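Cilia petition software review: good at signatures, weaker at everything after

Our group in Stilwood spent the spring collecting signatures for a city charter amendment. The amendment would give the city auditor power to look at contracts before the council votes on them, instead of a year later. To get it on the ballot we needed 2,000 valid signatures from registered voters inside the city limits. We used Cilia to keep track of the whole thing, from the first clipboard to the day the boxes went to the city clerk.

I handled the data side of the campaign, so this review is mostly about that. I paid for the subscription out of the campaign account at the normal price and have no connection to the company.

What it does

Cilia is a web program for petition drives. You load your city's voter file, scan your signature sheets, and type in or confirm each line. It matches the line against the voter file and gives you one of three results: match, no match, or look again. It also keeps a record of which circulator turned in which sheet, and when.

It doesn't collect signatures online. Our state wants ink on paper, and Cilia is built for places like that. If your city accepts electronic signatures you probably want something else.

Setup

Loading the voter file took me most of an evening. The county gives it out as a plain text file with column names that mean nothing to a normal person, and Cilia asks you to match each column to one of its own. The help page covers the common formats, but ours wasn't on it. I got the street direction column wrong the first time, so every address on North Alder came back as no match. Once I fixed that and loaded the file again it was fine.

Adding circulators is easy. Each one gets a code, and you print the code on a cover page that travels with the sheets. We had 22 circulators. Some were out every weekend and some turned in a single page, and the program treats them all the same way.

Scanning and matching

You can scan with a phone or with a regular office scanner. The phone works, but slowly, and the corners of the sheets curl. I would use a scanner with a feeder if you can borrow one.

Once a sheet is in, the program shows you one line at a time with the handwriting on the left and its best guess at the voter on the right. You press one key to accept and another to send it to the look again pile. After a couple of hours you stop reading the instructions and your hands just do it. Two people can work on the same batch from different computers, and I never saw it lose an entry or double one.

The guesses are good on names and poor on addresses. It had trouble with apartment numbers all the way through. A person who signs as "Apt 4" and is registered as "Unit 4" goes into look again every time, and there is no way to tell the program those are the same thing. We have a lot of apartments downtown, so this cost us real time.

Duplicates are where it earned its price. When someone signs twice, Cilia shows both lines next to each other, with the sheet numbers. We were able to strike the second one before filing. Our clerk's rules allow that as long as it's done in a certain way and initialed, so check yours.

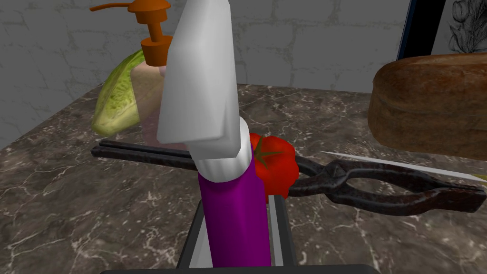
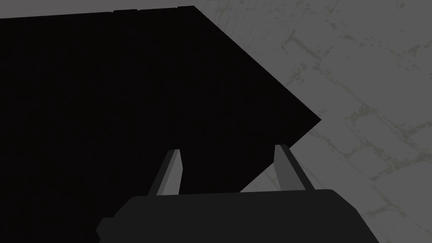
Reports

The daily report is a single page: lines entered, lines matched, match rate, and how many you still need at the current rate. I sent it out at 9 every night and people did read it. You can break it down by circulator or by council district. The district breakdown changed where we sent people in the last month, when it was clear we had almost nothing from the east side.

The report I wanted and couldn't get was one by location. I would have liked to know whether the farmers market had a better match rate than the library steps. There is a notes field on each sheet, and we typed the location in there, but the reports ignore notes. I ended up exporting everything to a spreadsheet and sorting it by hand.

The export itself is clean, with one row per signature and sensible headings. It opened without trouble in the free spreadsheet program I use.

Compared with Erumport

Réka Bozsik ran the school board recall petition a few years ago and used Erumport, so I asked her to sit down with Cilia for an afternoon. She thought the matching screen in Cilia was faster and the setup was worse. Erumport will load the county file for you if you email it to them, and for a small group with no data person that may settle the question. Erumport also charges by the signature, which gets expensive if you plan to collect well past the minimum. Cilia charges by the month.

There is also Donati, which is aimed at statewide campaigns. I looked at the price and went no further.

Support

I wrote to support 3 times. Two answers came the same day and solved the problem. The other was my question about apartment numbers, and that one took more than a week and came back as a link to a page I had already read. I asked whether a fix was planned and didn't get an answer to that part.

Privacy

You are putting a voter file and scans of people's signatures on someone else's server, so read the terms. Cilia says it deletes a project 90 days after you close it, or right away if you ask. Morena Messina, who is a lawyer and one of our sponsors, read through the agreement before we signed up and asked for one change, in the part about sharing totals with "partners." They made the change without an argument. I'd suggest asking for the same.

How it came out

We filed in July with 3,153 signatures. The clerk's check takes a while and I don't have the final number yet, so I can't say how close Cilia's match rate was to the official one. I'll add it when I have it. What I can say is that our own spot checks against the county's online lookup agreed with Cilia on nearly every line we tried, and the ones that didn't agree were people who had moved recently. That is a problem with the age of the voter file – order a fresh one before your final month if your budget allows.

Would I use it again? Yes, for a city petition of this size, with at least one person who is comfortable with spreadsheets. For a neighborhood petition with a few hundred names, a shared spreadsheet and the county lookup page will do the job for free.

Good: fast matching screen, duplicate check, clear daily report, monthly price.
Not so good: voter file setup, apartment numbers, no report by location.

One last note for anyone starting out. Cancel the subscription from the billing page. Closing the project doesn't do it, and I paid for an extra month before I noticed.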